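Round side table in black, by Mirlow – my review after 6 months

I bought the Mirlow table in June when I moved into the spare room at Murray Kereama's place, and I wanted something small that would go in a corner and not poke anyone in the hip. Round it was! It came in one flat box, with 2 spare screws and no Allen key (thank you Murray for the loan).

Putting it together took me 20 minutes with the radio on. The legs go in at a slight angle and you have to lean on them a bit, but once they're in they stay in. No wobble so far, even on our floor, and that floor is terrible.

Now the top. It's black with a bit of a gloss, so it shows every crumb and picks up faint scuffs quicker than I'd like. Mugs I put on a coaster. Glue wipes off with a warm cloth if you get to it early, and I do a lot of gluing – I make little folded booklets for Yamila Arancibia's stall, so it gets paper and glue sticks on it most evenings.
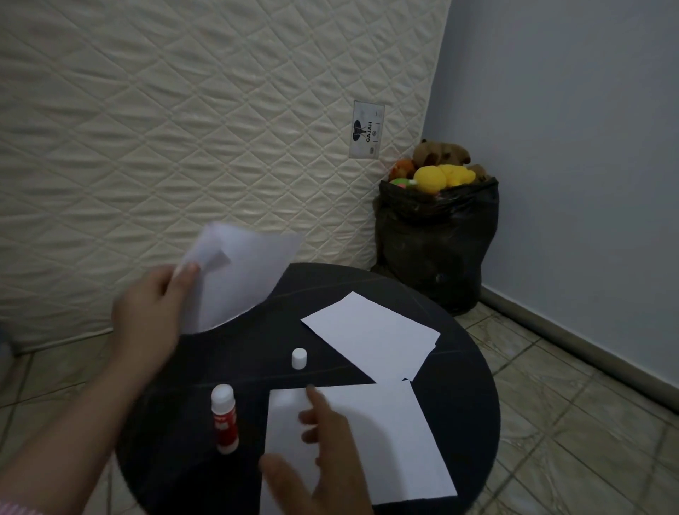

Booklet paper and glue stick out on the Mirlow, spare mattress up against the wall behind.

Size-wise it takes a few sheets with room for your hands, but you do run out of edge fast, and a corner of something is always near the rim. If you want to spread out properly, get the bigger Grarkden one. I tried Rochelle Bright's and it's lovely, just far too wide for my corner.

Four stars from me. I'd have given it five with a matt top.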